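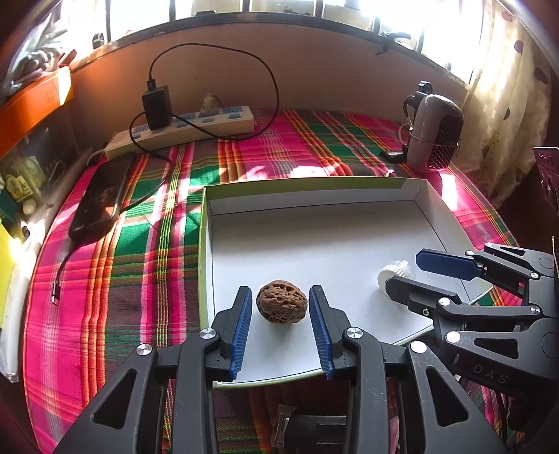

Quanto tempo devo deixar as nozes a secar antes de as guardar com casca?
Umas quatro semanas em sítio arejado e à sombra, em camada única, e só depois vão para o saco de rede.

Fórum > Pomar e horta > Frutos secos
Tópico: Nozes com casca, secagem e armazenamento

tabuleiro_velho escreveu:
Abro o tópico com a pergunta que a minha sogra faz todos os anos e a resposta que lhe dou todos os anos, que ela ignora com igual regularidade. Este ano guardou-as em sacos de plástico fechados, na despensa ao lado do forno. O resultado cheira a cave. Alguém recupera nozes com bolor ou passo já à fase do luto?

marta.serrana escreveu:
Luto. Noz com bolor não se recupera, não se lava, não se torra "só um bocadinho". Lixo. E nem para as galinhas, que também são gente.

Quanto às quatro semanas, depende muito da casa. Na minha, virada a norte, demoram bem mais. Na do meu irmão, no Alentejo, ao fim de duas já estalam. Eu parto uma de vez em quando: se a película entre as duas metades do miolo parte seca, está pronta. Se dobra, espera.

Sugeng Oei escreveu:
Concordo com o teste da película. Discordo da sombra. O meu vizinho seca ao sol há décadas, em cima do telheiro, e nunca o ouvi queixar-se.

marta.serrana escreveu:
E as nozes, ouviste-as?

Sol direto aquece o miolo, o óleo começa a rançar e a casca racha pela costura. Em outubro ainda passa. Em setembro, com calor, é pedir azeite velho.

Sugeng Oei escreveu:
O telheiro apanha sol de manhã e mais nada. Admito que me esqueci desse pormenor. Mantenho a opinião por uma questão de feitio.

quintal_7 escreveu:
Boas. Comprei um desidratador Treren em segunda mão e estou a pensar saltar essa parte toda. O manual fala em 70 graus para "frutos diversos". Serve?

tabuleiro_velho escreveu:
Serve para fazer nozes torradas mal feitas. Para secar com casca não passes dos 40, e se o aparelho não descer tanto, deixa a porta entreaberta ou usa-o como mesa de cabeceira.

pedro_da_nogueira escreveu:
Tive um Treren. Faz uma boa mesa de cabeceira.

Pergunta de outro género: lavar ou não lavar depois de tirar a casca verde? Tenho duas nogueiras Franquette e uma que o viveiro jurava ser Franquette e que dá umas bolinhas do tamanho de berlindes. Apanhei quase 60 quilos no total e tenho as mãos pretas desde então. Fui assim a um batizado.

marta.serrana escreveu:
Lavar depressa, com água corrente, e pôr logo a secar. O que não podes é deixá-las de molho no balde enquanto vais almoçar. As que boiarem costumam vir chochas ou bichadas, põe de lado e abre uma ou outra para tirar teimas.

Para as mãos: limão, tempo e resignação. Para o ano, luvas.

quintal_7 escreveu:
Eu não lavo nada. Escovo a seco com uma escova de raízes e ficam com as manchas todas. Feias, mas duram-me até julho na garagem.

marta.serrana escreveu:
Até julho na garagem? Com casca, sem frio? Prova lá uma e diz-me se não pica na garganta.

quintal_7 escreveu:
Pica um bocadinho. Sempre achei que era da variedade.

pedro_da_nogueira escreveu:
A variedade chama-se ranço.

tabuleiro_velho escreveu:
Para quem quer que durem: o miolo descascado vai para o congelador, em saco bem fechado, e aguenta um ano sem drama. Com casca, sítio fresco e seco, saco de rede pendurado, longe de cebolas e de gasóleo (a noz apanha cheiros com uma facilidade que comove). E longe dos ratos, mas desses não sei falar sem me exaltar.

Sugeng Oei escreveu:
Pendurado num arame esticado entre duas paredes. O meu vizinho jura que os ratos não andam no arame.

pedro_da_nogueira escreveu:
Os meus andam. Um deles parou a meio para descansar.

tabuleiro_velho escreveu:
Atualização: a sogra leu o tópico. Diz que a marta.serrana tem razão em tudo, que é exatamente o que ela própria sempre defendeu, e pergunta se alguém tem sacos de rede a mais.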